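## 4. How association leadership rules are tested in court

Once we had the filings in hand, the thing that excited us most was how much they say about everyday practice. Professional associations leave a rich paper trail when a chair's seat is disputed, and most of it has hardly been read. We coded 254 petitions from the Pernau and Jeller districts, each one asking a civil court to order a new vote. 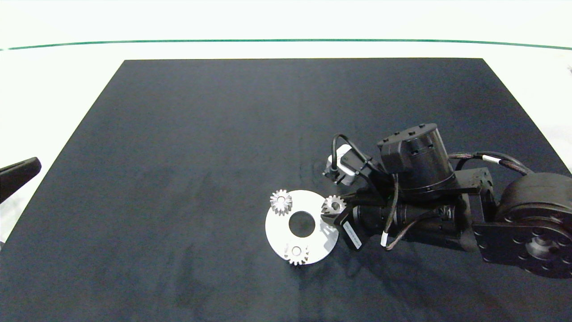
**Kenneth Dimaculangan**
Research Fellow, Law and Civic Life

The petitions fall into 4 groups: missed notice periods, disputed member lists, claims about public speech, and plain errors in the minutes. The speech cases get the headlines, yet the member list cases are a delight to work with, full of handwritten fixes and marginal notes. One Viklund file runs to some 3,000 pages!

Etim's earlier reading of the same courts treated the petition as the end of the story. We follow each file through to the ruling, and the picture gets much livelier - judges ask for bylaws, send parties back to talk, and now and then rewrite a clause on the spot. 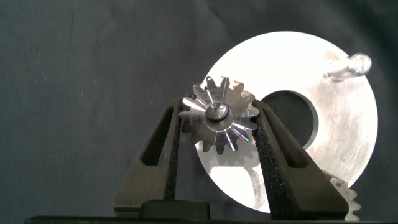
Figure 1. Small spur gear held between two gripper fingers.

Member list cases also bring in far more voices. We found 444 signed statements attached to them, many from people who had never before taken part in a hearing. Section 5 turns to what those statements say about trust in the vote itself.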